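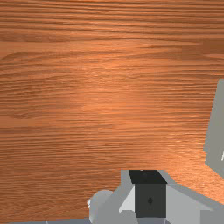 3. Collecting the demonstrations

All the examples used in this paper were gathered in simulation. We used Skitutero, our own set of household tasks built on a general physics engine, with a single arm standing at the edge of a wooden table. The base of the arm does not move. What changes between tasks is the object placed on the table, and what changes between episodes of the same task is where that object stands and which way it faces.

3.1 Tasks and operators

There are 11 tasks in the set. Most involve furniture or fittings of the sort found in a kitchen or study, and each has a short written instruction that stays the same for every episode. The demonstrations were driven by hand by operators at two sites, Ternholm and Domholm. Both sites ran the same build of the simulator and used the same hand controller. Operators could practise a task for as long as they liked before recording, and practice runs were not kept.

An episode begins when the operator presses the start key and ends when they press it again. We did not stop episodes automatically on success. An early trial in May had done so, and the policies trained on it tended to let go too soon, as the last part of the motion was missing from the data.

3.2 What is recorded

Every step stores the joint positions, the gripper opening, the operator's command and the images from two cameras. One camera is carried by the arm close to the gripper and looks at whatever lies beneath it. The other is fixed in the room and takes in the table, the arm and the object together (Figure 2). Neither view is enough alone. When the gripper is away from the object, the carried camera may have only the tabletop to look at, and at such times the policy has to rely on the fixed view and the joint readings.
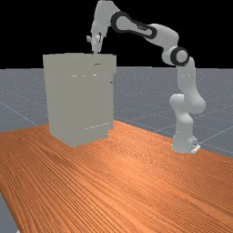 Figure 2. Fixed camera view from a cabinet task, with the gripper pointing down at the top edge of the cabinet.

Images are stored at low resolution. We tried larger ones on two of the tasks and found no gain that would justify the extra disk space and training time. Surface texture on the table was left switched on throughout, so that the policy would not learn from a plain background.

3.3 Checking and removal

The operators recorded 2880 episodes in total. Each was replayed from its stored commands, and an episode was dropped if the replay did not reach the same end state as the recording. We also dropped episodes in which the arm stood still for more than 100 steps in a row. Together these two checks removed 503 episodes. Slow or clumsy demonstrations were kept as long as they passed both.

The remaining episodes were not balanced across tasks. We follow De Bruijn in sampling each task equally during training, whatever its share of the data.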